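May, just after 3 in the afternoon

Rained all morning so I stayed in and did the cards. I've been putting it off for months. My wallet won't close any more and half of what's in it I never use – the library card, the Trastgate pass, the one from the pool at Skoditz that I don't think even lets me in now.

Princess Quiambao told me to stop carrying the lot and keep the spare ones in a holder at home. She paid 15 dollars for hers and has had it for years. I went with the same sort. 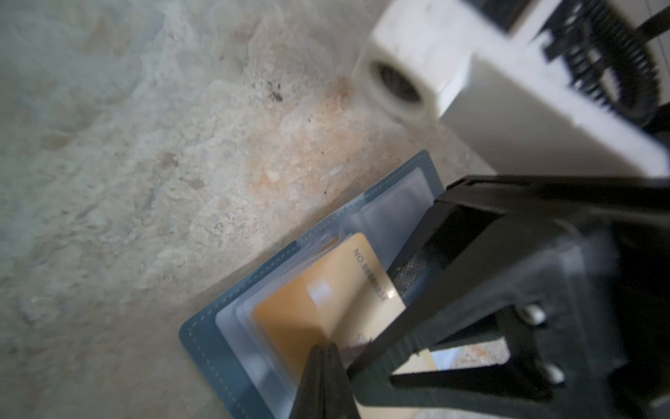
The blue holder with the stitched edge, gold card in the sleeves.

I like the stitching more than I thought I would. The sleeves are a bit cloudy, but you can still make out a card through them, and that's all I need.

Spent a while deciding what order things should go in. First I thought alphabetical, then by how often I'd want them, then I gave up and went by colour. 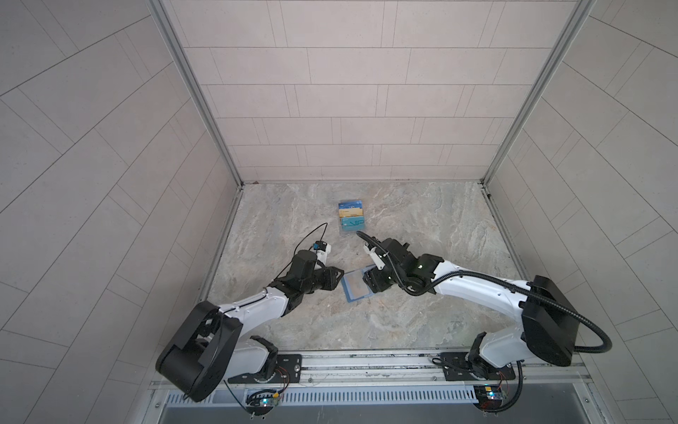
Dark blue at the top, then the gold, then the teal VIP one. I could throw the VIP one out, I suppose, but I like the look of it and it isn't taking up much room.

Stopped for tea and toast. Rang Flekton about the membership and was on hold for 40 minutes, so that was most of my patience gone. They're going to post me a form. I asked if they could email it and she said no, it has to be the paper one.

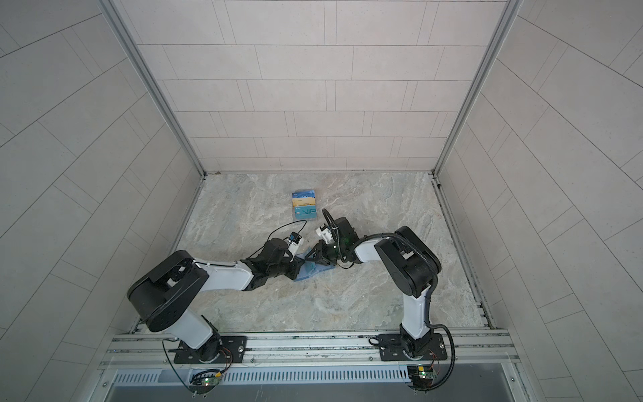

Still to do: find the Strömberg warranty card, which I'm sure I put in the kitchen drawer, and cut up the 2 old bank cards. I'll look for the warranty after dinner. If it's not in the drawer it'll be in the box with the manuals, and I don't feel like getting that down tonight. 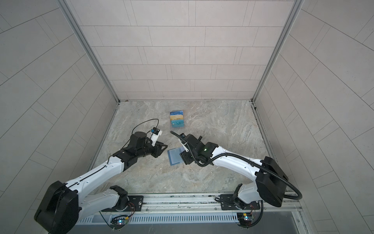
Blue, gold and VIP together, and the pale blue one on its own.

Leftover soup for dinner. Must buy bread tomorrow.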